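Blog > Outings > Robots

I Went to See a Robot Put Things on a Plate

Jul 7, 2021
by Karine Girard

The flyer said "Meet Our Robots," which I took to mean several robots, of different heights, possibly one that would shake my hand. I had been picturing this for two weeks. Relloder is the company in the old Beaulieu building in Burkadham, the long brick one by the railroad cut where they used to make zippers, and in all the time I've lived here I have never seen anyone go in or out of it except a man with a sandwich. So when they announced an open day I signed up the same evening, and I made Kiều Lý sign up too, because she has a car and knows what a servo is.

We were in the group of seven. They asked us to leave our bags on a shelf, gave us stickers with our first names on them, and showed us a safety video with a lot of piano in it. The message of the video was that you should not lean on the robot. I had not planned to lean on the robot, but of course by the end I could think of nothing else.

Then there was a hallway with a vending machine, where we waited. A boy in our group wanted to know if the robots could fight. His father said no. The woman leading the tour, who had been very smooth up to then, said that in principle an arm could be programmed to do all sorts of things, and the father gave her a look I recognized from my own childhood. She moved on to the history of zippers.

Now, the robots. There were three arms in the building that day, and one of them was for us. It sat at a table in a corner room, and its job was to pick up household things and put them where they belonged. You said what you wanted, or rather an engineer typed what you wanted after deciding you'd phrased it badly, and the arm went to work.

I'd like to report that I was cool about this. I have watched plenty of videos of robots doing backflips, and I came in expecting to be a bit bored by one that handles dishes. But the videos are short and somebody has picked the good ones, and they never let you hear the thing. It makes a small rising hum before it moves, like a refrigerator that has had an idea. All of us took a step back the first time, including the father, who then pretended to be looking at the ceiling.
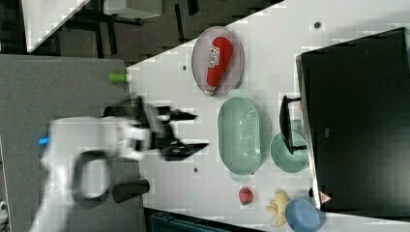
The arm in motion, with ketchup, strawberry, and some kind of yellow stuffed creature awaiting their turns.

You'll notice that the table looks like the floor of a minivan. I asked why those objects and got a long answer that I enjoyed very much. Every one of them is difficult in its own way. A bottle rolls. A bowl has a rim, so you have to decide whether to pinch the rim or go at the thing from above like a claw machine. A colander is full of holes, and the software has views about holes. The strawberry is little and the fingers are big. And a soft toy gives way when you squeeze it, in whatever direction it feels like, so the arm has to guess at something that changes shape while it's guessing. The engineer said that last part with real bitterness. I don't think the toy knows what it has done to that man.

Our first request was to move the strawberry into a bowl. The arm hummed, swung over, opened its fingers, thought about it, lowered itself with terrible dignity, and closed on the air next to the strawberry. Then it rose and carried the air to the bowl and let it go, very gently. Kiều laughed so hard she had to go look at the fire extinguisher for a while.

It got the strawberry on the second try. We clapped! I have seen adults get less applause for finishing law school.

After that we took turns. The boy asked for the toy, which took four tries and ended with the toy hanging by a single limb, and he declared this the best thing he had ever seen. Kiều asked what would happen if somebody moved the bowl while the arm was already on its way to it, and the engineer said "Oh, go ahead," in the tone of a man who has been waiting all morning for that question. (He moved it. We were still not allowed to lean.) The arm stopped, hovered, and then changed course and found the bowl in its new spot. That was the one moment of the day when I got a chill. Up to then I could think of it as a very expensive record player. A record player doesn't look for you.

I asked for the ketchup to be stood up. There was a pause in the room. The engineer explained that standing a bottle up is a different kind of problem from moving one, and that they hoped to have it working by February. I said I'd had the same trouble with mine. He was nice about it.

Somebody asked about jobs, as somebody had to. The tour leader said the arm was meant to help in kitchens and care homes where they can't find enough people, and that a care home over in Nekstead had been talking to them about a trial. I'm not sure what I think about that. My grandmother spent her last years in a place where the dishes always got done and hardly anyone sat down with her, so I can see the argument that if a machine took the dishes then a person could do the sitting. I can also see how it would go if you left it to whoever writes the budget. Kiều asked how many times the arm had practiced putting something in a bowl. More than 500, for that bowl. I have been using bowls for most of my life and I still broke one last week, so I let it go.

The whole visit took 30 minutes, plus the zippers. At the end they gave us each a pen that says RELLODER down the side, and the boy was allowed to press the button that sends the arm back to its resting position. He took this so seriously that the room went quiet for him.

In the car Kiều told me that what impressed her was the part where it missed, because it didn't know it had missed, and that's the thing they'll be working on for years. I said what impressed me was the hum. Then we got stuck behind a freight train at the crossing and ate the granola bars from her glove compartment.

They're doing another open day in the fall if enough people sign up. The list is on the bulletin board at the Burkadham library, under the one for the pottery class. Wear closed shoes, they do check.

Contact | © 2021 Karine Girard | Back to top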